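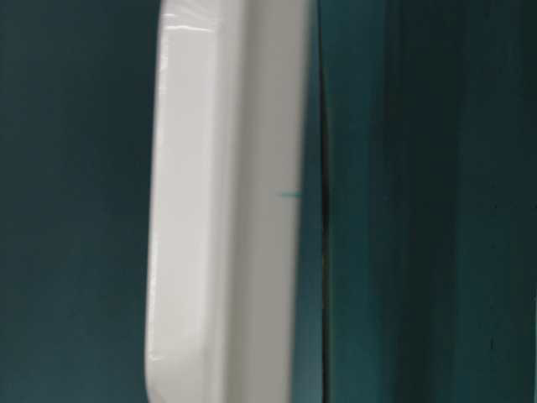
Início | Quem somos | A célula | Contato

Oi! Eu sou Mei-kuen Chou e cuido da célula de dois braços da Clivlow, em Brenirbridge. Comecei na montagem e fui ficando — hoje ajusto, limpo e conserto quase tudo aqui (e adoro!).

Antes de cada turno confiro os dedos das garras, aperto os parafusos e estico o tecido da mesa, que vive fazendo dobrinha. Depois ponho a bandeja no centro e rodo 4 ciclos devagar, com a mão perto do botão de parada. Se um dedo chega torto, recalibro aquele lado e começo de novo.

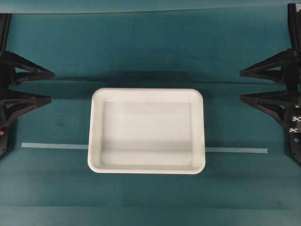
Bandeja branca vazia entre as duas garras, sobre a fita azul-clara.

A cada 400 horas troco os dedos, e anoto tudo no caderno do projeto Nseir. Quer conhecer a célula? Em maio abrimos para visitas, é só escrever!

Usamos cookies para melhorar sua navegação. Aceitar | Recusar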